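Robotics Lab II: Grasping and Manipulation
Handout 6: Comparing Grippers in Simulation
Instructor: Sofia Raptis
July 2026

Before you start
You should have the simulator installed and the warm-up scene from Handout 5 running. If the warm-up scene still crashes when you close the gripper, get the newer physics settings from the course folder and replace the whole file, not single lines in it. Bring your notes from last week on contact and friction. We'll lean on them a lot.

What this week is for
This is my favorite unit of the course, and I'll try not to go on too long. So far you've used one gripper and taken it as given. Now you get to swap hands! We'll put the same objects in front of different grippers, run the same approach, and see which grasps hold when the hand lifts and shakes a little. Small changes in a fingertip can change a result completely, and it's great fun to watch a grasp you were sure about slide right off a curved surface.

The two grippers
The first is the Datitz parallel gripper. Both fingers run on a single drive and always move the same distance, so the midpoint between them stays fixed relative to the palm. It's simple, it's quick to simulate, and the control code fits on one page.

The second is the Munasinghe adaptive gripper. Each finger has an extra joint that gives way when the lower part of the finger meets something, and then the tip curls in. It's slower to simulate and touchier about friction settings, but it does lovely things with odd shapes. We'll run it on the same Zandedbridge arm model so that the reach and the wrist limits match.

The object set
You'll get 50 meshes. Most are household shapes, with a few chosen to be annoying: thin rims, hollow insides, things that are much wider at one end than the other. They've been simplified to keep the contact solver fast, so curves turn into flat facets. Keep that in mind when you look at contact normals, the directions in which a surface pushes back. On a real curved rim the normal changes smoothly as the finger slides along. On a faceted rim it jumps, and a grasp can look steady only because the pad has settled on a flat patch.

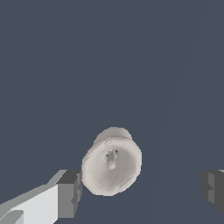
Centering is the first thing to check in any trial with a parallel gripper. The textbook version has the object exactly midway, both pads touching at once, and equal forces from then on. In practice your pose estimate will be off by a bit, and one pad gets there first. The bell is a good one to think about: it lies right up by the left finger, with a wide stretch of background between it and the right one. Suppose you closed from that position. With low friction underneath, the left pad would push the bell across until the right pad met it. With high friction it might tip or turn on the way, and you'd end up with a different grasp from the one you planned. Sketch both cases before the lab and mark where you think the first and second contacts would be. Then do it again with an adaptive finger and ask what the extra joint would change.

Remember that a camera view flattens depth. Two things that line up in a picture may still have a gap between them along the viewing direction. Don't log a contact from the rendered view alone. Read the contact list from the solver and use the picture to make sense of it.

Setting up a trial
Load the arm, the gripper and one mesh. Let the mesh settle until its speed is near zero. Move the hand to the pre-grasp pose, save the state, then close at the slow speed. Lift, hold, shake, and save again.

Run every trial twice, once with the planned pose and once with a sideways offset. Choose the offset yourself, but use the same one for both grippers. Last November one group changed it halfway through and had to throw out 174 trials, which hurt to watch.

Please keep the raw logs. The pooled set from earlier classes now stands at 2,677 trials, and I'd love to add yours to it.

What to log
Mesh name and gripper
Planned pose and offset
Time of first contact, and which finger
Time of second contact
How far the object moved between the two
Result: held, slipped, dropped, or solver error

Solver errors count as results. If a mesh with a thin rim sends the hand flying across the room, write it down and tell us which settings you had. Some of the best discussions in this class have started with a simulation blowing up.

A word on force
Closing harder is the first thing everybody tries, me included. More force does raise the friction you can draw on, but if the two pads don't face each other squarely, it also raises the force that squeezes the object out. Think of a wet bar of soap. Before you touch the force limit, look at the angle between each contact normal and the line joining the two contacts. If that angle is outside the friction cone, extra force won't rescue the grasp.

The Sukora controller lets you cap force separately from speed — use that. Keep the speed fixed and change only the cap, or you won't be able to tell which one did the work.

For the write-up
Hand in 2 pages, plus plots. Pick one mesh where the grippers disagreed and explain why, using contact positions and normals. A careful account of one strange case is worth more to me than a table of averages with no story behind it. Include a sketch, by hand is fine.

Reading for next time: the course notes on form closure, up to the section on three-finger grasps. Skip the proof on the first pass and go back to it once you've tried the drawing exercise.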